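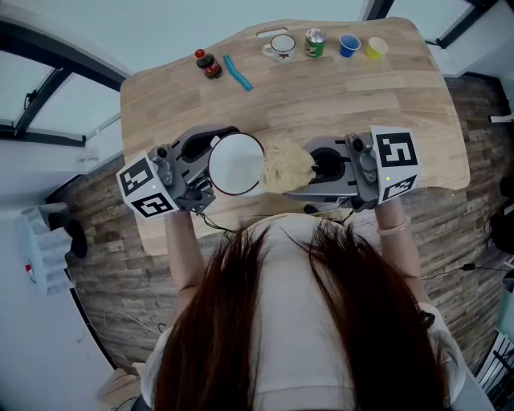

**Brown ring inside enamel mugs that won't come off**

Posted in Kitchen & Cleaning

We have a set of white enamel mugs with dark rims that get used for coffee every day. Over the last year they have all picked up a brown ring on the inside, plus a gray haze on the bottom that looks like pencil marks. Dish soap and a sponge do nothing. I ran two of them through the dishwasher on the hot cycle and the ring got lighter on one and stayed the same on the other.

I have a bottle of Skustik cleaner under the sink, but the label only mentions stainless steel and glass. I don't want to wreck the finish. One of the mugs also has a chip on the rim where you can see dark metal. Is that one still okay to drink from, or should it go in the trash?

Our water is hard, if that matters. We have a Henier pitcher filter but I only use it for drinking water, and the coffee maker gets filled from the tap.

*Henier_kettle_owner, 1,814 views*

---

**potrack_ohio**

You have two different stains and they need different things.

The brown ring is coffee. Put a heaping tablespoon of baking soda in each mug, add enough hot water to go past the ring, and leave it overnight. In the morning pour out most of the water, keep the paste at the bottom, and rub the ring with a soft cloth. If there is still a shadow, do it a second night. Mine had years of tea in them and needed three.

The gray marks are from spoons. Enamel is glass fused onto steel, and it is harder than most cheap flatware, so the spoon leaves a little metal behind when you stir. The mug isn't scratched. A powdered cleanser with oxalic acid takes these off. Make a paste, leave it for a minute, rub lightly, rinse very well. Test it on the outside bottom first, especially if the mugs are old or have a printed design.

With hard water you may also have a thin layer of scale, and the coffee color sits in that. White vinegar mixed half and half with water for ten minutes will loosen it. Don't leave vinegar in overnight. Some enamel is acid resistant and some isn't, and the kind that isn't will go dull and then stain faster than before. Do the vinegar on a different day from the baking soda or they just cancel each other out.

Skip steel wool and the green side of the sponge. I would leave the Skustik alone too if enamel isn't on the label.

About the chip: on the outside of the rim, away from where you drink, I keep using mine. Dry it by hand right after washing, or it rusts. If the chip is on the inside or right where your lip goes, I'd retire it, because more flakes can come off around the edge and you don't want to swallow those. It makes a good pencil cup.

*Marked helpful by the poster*

---

**Drarnamard**

just use denture tablets. one tablet, warm water, couple hours. works on thermoses too

---

**lakeside_lefty**

Agree with most of the first reply, but I would go easy on the powdered cleanser. I used one every week on an Obeidat camping set and after a summer the insides had lost their shine. Now they stain from one cup of coffee. Once or twice a year is plenty.

If you want something finer, the rubbing compound some people use is 800 grit, and I don't recommend that either. It takes off the brown and the gloss along with it.

What helped me more was rinsing the mugs as soon as they were empty. The ring forms when the last inch of coffee dries. I also switched to a wooden stirrer and the gray marks stopped. Filling the coffee maker from your pitcher would cut down on the scale, though you'll go through filters quicker.

Don't put the chipped one in the dishwasher again. Long wet cycles are what get rust started under the enamel.

---

**Update from Henier_kettle_owner**

Did baking soda for two nights. The rings are gone on all but one mug, and that one is on its third soak. Haven't bought the powder yet so the spoon marks are still there. The chip turned out to be on the outside, so I'm keeping it and drying it by hand.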